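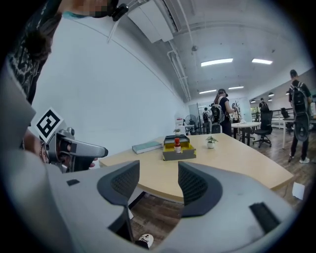

How do you keep a long shared table from turning into a dumping ground?

Asked by Delia Costache, Nov 22, 2021

We have one long light wood table that does everything – homework, mail, my crafts. I clear it and by dinner it's buried again. I'd like to leave a few things out (a book, a couple of small plants) so it doesn't look bare. What works for you all?

2 answers

Serpil Özkan
Get a shallow tray! Seriously, we've had one for four years and I'd never go back. Pens, glue, the little bottles, all of it goes in the tray, and when it's full you have to put something away before anything new goes in. I keep my plants down at the far end so nobody knocks them over reaching for stuff. Put a saucer under each pot too, mine left a ring on the wood that I still haven't gotten out – if anyone knows how, please tell me.

Mircea Nistor
Smaller table. Ours seats five and there's no room for junk.

Comment from Delia Costache: Ha, not an option till December at least, but I'm trying the tray. Does yours have a lid, Serpil?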